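Benavides hob kettle review: ten months in

I bought the Benavides hob kettle in January, when our electric one gave up for the second time in two years, and I've been meaning to write it up ever since. Short version: I love it. Longer version follows, with grumbles.

Why a hob kettle at all?

Mostly because my aunt in Stestotcombe has always had one and her tea tastes better than mine (she says it's the water, I say it's the kettle). I borrowed hers for a weekend, got used to the whistle, and ordered the Benavides from the cookshop in Hinville the week after. Soledad Arriaga, who runs the shop, talked me out of the bigger size, and she was right — full to the line it's already as much as I want to lift with one hand.

How it boils

It's quick! On our gas hob, two mugs' worth (I measured 600 ml) takes around 4 minutes on the large ring. A full kettle takes longer, of course, but I've stopped boiling a full one unless we have people round. Empty, it weighs 892 g on my kitchen scales, lid included, so it feels solid without being a lump.

The whistle starts low and climbs. You can hear it from upstairs with the bathroom door shut, and you can flip the spout cap open if somebody is asleep. Teodoro, my other half, does this at six in the morning and I'm very grateful to him.

Pouring

Lovely. The spout is narrow and doesn't dribble, even when you pour slowly for coffee. My old Genda used to leave a puddle next to every cup, and I'd forgotten that a kettle didn't have to do that. The handle stays cool enough to hold bare-handed provided you keep the flame under the base and don't let it lick up the sides.

What I don't like

The lid is stiff. It was very stiff to begin with and now it's just stiff. Filling through the spout works but takes ages. There's also no window or marker on the outside, so you have to lift that stiff lid to see how much is in there. And limescale shows up fast on the inside — I do mine with citric acid once a month and it comes up like new.

Where it lives

Ours stays on the hob, but it would be happy on any clear stretch of worktop. I'd go for a spot out from under the wall cupboards if you can, as the steam goes straight up and glossy dark doors like these would need wiping all the time.

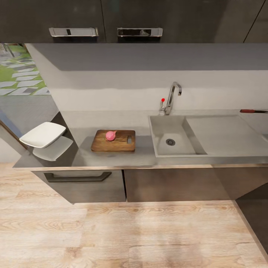 Would I buy it again?

Yes, and I nearly have, as a present for my sister. She has an induction hob, so I need to ask Soledad whether the base is suitable before I order. If anyone has used theirs on induction, please leave a comment and tell me how it went!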